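Projects > Student Reports > Two-Arm Handling

Projects Labs Reports People Contact

When the Right Hand Didn't Let Go: A Grip Fault in the Joo Two-Arm Cell

Project report, Clurnau student robotics lab
Written by Corina Căpraru for the Faden group

1. What we set out to do

Our project was supposed to be about sorting. We wanted the Joo cell, which has two arms over one table, to pick up small everyday objects, pass them from one hand to the other when that made sense, and set them down again in a tidy row. Phones were the main target, with small boxes as the second object type. I still think it's a great task! Phones are flat, slippery and awkward to get a fingertip under, and everybody in the group had an opinion on how it should be done.

What we ended up with is mostly a report about one fault. It ate half our project time, and I learned more from it than from anything that went right, so it gets most of the pages.

2. Setup

Both arms carry a two-finger gripper. We drive everything through Stusis, the control program the lab has used for several years, and Stusis writes a log line for each command and each reply. The fingers are narrow at the tips, so they can get in beside a thin object, but that also means all the force ends up on a very small area. Keep that in mind for section 4.

Each gripper has a number called the opening, which runs from 0 (shut) to 4000 (fully open). The motor reports its own position on the same scale. Our planner only ever looks at that reported value. This was our design decision, and it was a bad one.

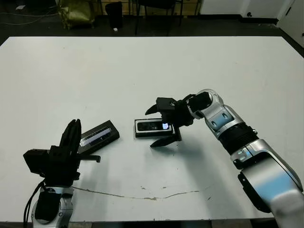 Figure 1. Phone task, right gripper open over the center phone.

For the phones we used a sideways grip across the case. The arm comes in from above with the fingers open, lowers, closes until the motor current passes a limit, waits, and lifts. Most of our tuning went into that current limit. Set it low and the phone slides out. Set it high and you're squeezing somebody's phone, and we had promised the owners we'd be careful.

3. The fault

It happened on a Tuesday, late in the afternoon, in the middle of a batch of 200 picks. The right arm picked up a phone, carried it to its drop point, lowered it and sent the open command. Stusis logged the reply as "done." The arm went up, and the phone went up with it.

That alone would have been a nuisance and nothing worse. But the planner now believed the right hand was empty, so it sent the arm straight to the next phone and closed the fingers again on top of a grip that was already closed. The phone in the hand tipped, hit the edge of the phone on the table, and both slid toward the front. I was standing at the stop button and pressed it. One case got a dent at the corner. The screens were fine, which was a huge relief to all of us.

We stopped the batch there, lifted the phones off by hand with the power cut, and wrote down everything we could remember before opening the log. I recommend doing it in that order. My own memory had the arms moving much faster than the log says they did.

4. Finding the cause

Our first guess was a loose cable. We wiggled every connector on the right arm, ran the open and close commands for an hour, and got no fault at all. Our second guess was the current limit, and that was wrong too, although we did find a typo in the config file along the way (fixed).

The real cause was in how we handled replies. The gripper sends one reply when it accepts a command and a second one when the motion is finished. Both arrive as "done" with a small code after them, and our script threw the code away. So the planner treated "I heard you" as "I have opened." Normally the fingers were quick enough that nobody noticed. On that Tuesday the right gripper was slow to start, the arm had already begun to rise, and then our own safety rule made it worse: if the arm moves while the gripper is changing position, the gripper holds where it is. It held, closed, around the phone.

I love this part, even though it was our mistake. Each piece did exactly what we had told it to do!

Going back through the older logs, we found 16 earlier picks where the arm had started up before the second reply came in. In all of those the fingers had opened just far enough for the object to drop free. We had counted every one as a success.

5. Changes

a) The script now keeps the reply code and waits for the finished one. If it doesn't come within 2 seconds, the arm stays put and asks for a person.

b) After each release the planner compares the reported opening with the commanded one. A mismatch stops both arms. Stopping only the arm at fault would leave the other one free to drive into it.

c) The planner can't send a close command to a hand it believes is already holding something, or to a hand whose state is unknown.

d) Phones are out of the test set until the new checks have been through a full batch. We switched to a small black box with a clear window in the top. It's light, it's cheap to replace, and the same open and close routines apply.
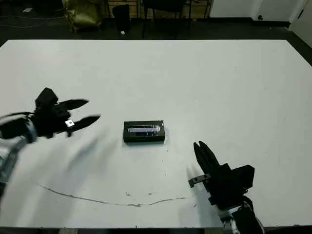
6. Results so far

We repeated the 200-pick batch with the changes in place. The two-second rule stopped the cell several times, each time with the arm still low over the table, and each stop matched a slow start in the log. There were no carried-off objects. The right gripper is slow more often than the left, and we haven't found out why. My money is on the gearbox, but Faden would like us to swap the two grippers first and see if the slowness moves with the hardware.

Runs do take longer now. Waiting for the second reply adds a short pause to every release, and you can hear it: click, nothing, then the arm lifts. I've grown fond of that pause.

7. Still open

- Swap left and right grippers and rerun the batch.
- Go through the arm commands for the same reply problem. We've only checked the grippers.
- Add a test that delays the reply on purpose, so the next group doesn't need a slow gripper to find this kind of bug.
- Bring the phones back, in March if the lab schedule allows.

Contact the Clurnau lab | © Clurnau student robotics lab | Back to top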